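Wenosstead Arms Fair

The Wenosstead Arms Fair is a two-day collectors' market for antique firearms, edged weapons and militaria, held each May at the Wemberg showgrounds. Opens 8 am Saturday. Has 130 tables, most of them let to returning dealers.

Stock leans to old military rifles, bayonets, medals and reloading gear. Modern handguns not sold. Licence checks are done at the gate, and buyers without the right paperwork can look but not take delivery — the sale is held over by a licenced dealer.

The fair grew out of a swap meet run by the Feng gun shop. It moved to Wemberg when the old hall got too small.

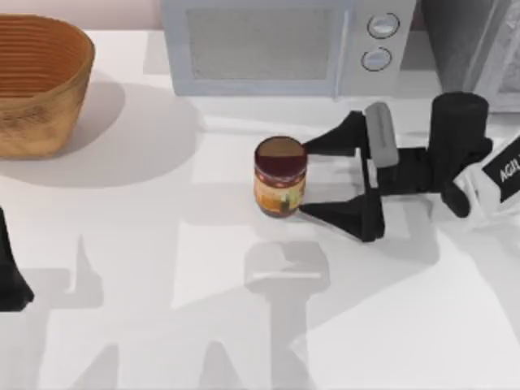
Ammunition is sold from a seperate shed. A smaller fair at Adia covers swords and armour only.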